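Toys, tubs and what went where

Last updated: February

We moved to Drunach in the autumn and the toys came with us in whatever they had been thrown into on the last night. Bin bags, mostly, and one suitcase with a broken zip. They stayed like that in the back bedroom until after Christmas, when I decided I would rather lose a weekend to it than keep stepping over them.

I started on the Friday evening by tipping everything out on to the carpet, which was a mistake. If you have a lot of small toys, do one bag at a time. I had a heap that reached from the radiator to the door and no way of getting to the window to shut it.

The first sort was by size. Anything bigger than a shoe went on the bed. Anything smaller stayed on the floor. This got rid of the garage, the two dolls' prams, the soft toys and a drum, and what was left was the real problem: bricks, cars, animals, train track, play food, and the little figures that come free with things.

Bricks were easy. They went back into the drawers they came out of. My son had once written on the lid that there were 2,519 of them, and I have not checked. Cars went in a long flat box under the bed, one layer deep, so he can see them all when he pulls it out. Train track I split into straights and curves, and I put the bridges in with the curves as there was room.

The animals took longest. We have farm animals, zoo animals, sea creatures and dinosaurs, and then a good number that could be any of these. I made four piles and kept changing my mind. Is a crocodile a zoo animal or does it live with the dinosaurs? In our house it now lives with the dinosaurs. So do the lizards, the snakes and a tortoise. The rule I settled on is that anything scaly goes in together, and it has held up well enough. The children can follow it, and so can my mother when she tidies up after a visit.

For containers I had been using fabric cubes, and I have gone off them. They sag, the handles pull away, and small things work their way under the card in the bottom. A deep plain bin with smooth sides is much better for figures. You can look straight down into it, nothing snags, and it wipes out with a cloth. The floor of it will scuff and I don't think that matters. Go for grey or white if you have the choice, as a small bright toy is easy to find against it. 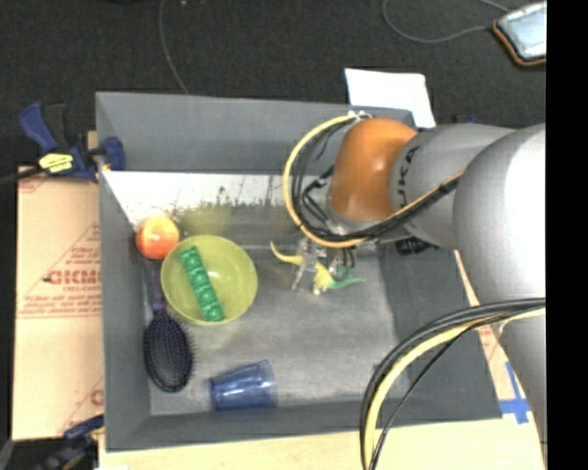
A small yellow and green creature in a big grey bin. Lizard or dinosaur, it goes in with the scaly ones.

What I would say about a large bin is that you shouldn't fill it. Ours hold about a third of what they could. When they were full, the children emptied them on the floor to get at whatever was at the bottom, and I was back where I began. With a shallow layer they lean in and pick out what they want. The overflow is in a lidded box on top of the wardrobe, and I swap some over when they seem bored.

I bought two more bins from Karnmont, the hardware place on the ring road. They are not cheap, but they are stiff enough that a child can stand in one, which has been tested. The shelves they sit on are old Sternby ones from the last house, cut down by 80 millimetres to fit under the slope of the ceiling. I did that with a hand saw and the cut is not straight. It faces the wall.

Labels: I tried words, then drawings, and ended up with a strip of coloured tape on the front of each bin. Green for scaly, blue for sea, red for farm, yellow for the rest. The tape has started to lift at one corner on the blue.

Things I got rid of: broken play food, the drum, a fishing game with no rods, and more than I expected from the free figures. The decent ones went to the toy shelf at the Teixeira café in town, where they have a corner for children. I still have a jam jar of parts I can't place. There is a wheel, a very small hat, some sort of hinge and what may be half a saddle. It is on the kitchen windowsill and anyone who recognises something can have it.

The whole job ran on until Monday, with meals in between. The back bedroom now has a floor you can walk on. The dressing-up box is next and I haven't opened it yet.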